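Rekside Hand Gripper Trial: Frequently Asked Questions

Answers for teams who want to try the Rekside hand-held gripper beside the two other models we keep, Sutton and Oberholzer. Last changed on Monday, March 16, 2026.
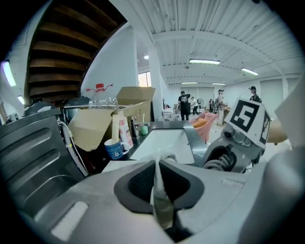 What can I try during a visit?

You can try all 3 hand-held grippers on the same tasks. Most visitors choose kitchen work at the sink counter, with a mug, a small cup, a cloth and a carton, because these objects need very different forces. You may bring your own objects if they weigh less than 500 grams.

How long does one trial take?

We plan 15 minutes for each gripper and each task. Please do not try to make it shorter. In the first minutes everybody squeezes too hard, and the results from this time say little about the tool.

What is the marker cube for?

The cube with the black square markers lets the software find the position of a gripper in the camera picture. Please do not touch the printed faces with wet or oily fingers. If one face becomes scratched, tell us and we will print a new one.

Are black rubber pads better than hard ones?

For smooth things like a glazed mug, our opinion is yes. For cloth the difference is smaller than we expected. With thin and flat objects the rubber can fold a little under the edge, so you should close slowly and look at the contact before you lift.

Can I compare two cameras also?

Yes, but change only one thing at a time. If you change the camera and the pads together, you will not know which of them made the difference. We ask for at least 2 full runs with the first camera before the second one is mounted.

Does the light in the room matter?

It matters more than many visitors think. We work under the ceiling lamps and there is also daylight from the window, so a run in the morning and a run in the late afternoon are not the same. Please write the hour in your run sheet. Shiny things such as the tap can give reflections, and the Ledo tracking software sometimes loses a marker when the reflection is strong.

Will other people be in the room?

Usually yes. The room is shared and people walk and talk behind the counter. If your recording must be without persons in the background, ask for an evening place when you book.

Can I take my recordings home?

Yes. Bring an empty disk. We keep a copy until the end of December and after this we delete it, unless you ask us in writing to keep it longer.

Who answers technical questions?

Please write to Hrvoje Ristić and put the name of the gripper in the subject line. If you have an error message, copy the full text of it.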